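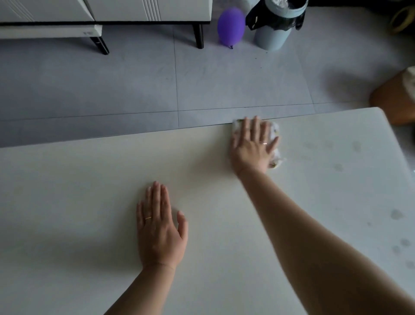
Wipe-down of the Prandska top, water spots still to do on the right.

Prandska top as a base for a small robot arm
Reviewed by Jeanine Dijkstra
Category: Benches and mounting surfaces

Bought in September as the base for a home pick-and-place build. The arm is a Gustov, the tabletop version, driven by a Filip controller. The job is sorting screws and spacers from one tray into several. I needed a flat, stiff, light-colored surface that a downward-facing camera could work against, and I did not want to pay for an aluminum plate.

The top is sold without legs. It is 26 mm thick and comes with no holes on the underside, so any leg or frame can be used. Mine sits on an Erkholm trestle frame, bolted in four places.

Flatness. Checked with a steel straightedge and feeler gauges before any drilling. Across the short side I could not get the thinnest gauge under the edge. Along the length there is a slight rise near the middle. The arm's reach does not cover that area, and I left it alone. Anyone planning a gantry that runs the full length should check their own piece and shim accordingly.

Surface. Pale, smooth, matte. The matte finish is the main reason to consider it. With a glossy top, the camera picks up the ceiling light as a bright patch and the part detection finds objects that are not there. On this one I set the exposure once and have not touched it. Dark parts separate well. Zinc-plated screws are harder, and I ended up laying a sheet of dark paper under that tray.

Cleaning. Water beads on the surface and stays where it lands, so a quick pass with a cloth tends to move the drops around. I clean it flat on the floor, before it goes on the frame, with a folded cloth and firm pressure, working in one direction. Do this before attaching anything with adhesive. My first set of fiducial markers went on over a film I had not noticed, and two of them lifted at the corners overnight. The camera calibration went with them.

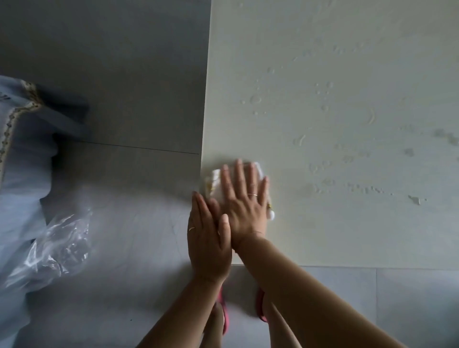

Once the surface is clean, let it stand until no marks show at a low angle, then go over it again with a dry cloth. The second set of markers has held through every session since.

Drilling. I put in 13 threaded inserts: four for the arm base, four for the camera post, the remainder for tray stops. A brad-point bit and a backing board gave clean holes from the top face. Without the backing board, the underside chipped. Mark the hole positions on masking tape — pencil directly on the surface smears and takes some scrubbing to get off.

Stiffness. The Gustov has a short, abrupt stop at the end of each move, and on my old desk the camera post shook for long enough to blur the next frame. On the Prandska with the Erkholm frame I cut the settling delay to 2 tenths of a second. The longest unattended run so far was 191 picks. It ended when the screw tray ran empty, with no position errors in the Filip log. The base bolts were still at their original torque afterward.

Edges and corners. The corners are slightly rounded. This is comfortable to work at but a nuisance if you use a corner as your coordinate origin, as I had planned to. I set a small steel pin in an insert and use that.

Problems. The packaging gave no protection at the edges, and mine came with a small dent on one long side. The seller offered a partial refund, which I took. No drilling template or hole guidance is included. The top is also awkward to carry alone; get a second person for the lift onto the frame.

Would I buy it again: yes, for an arm of this size. For anything heavier, or for milling, I would pay for the aluminum — a bolted base on inserts will loosen under that kind of load.

Rating: 4 out of 5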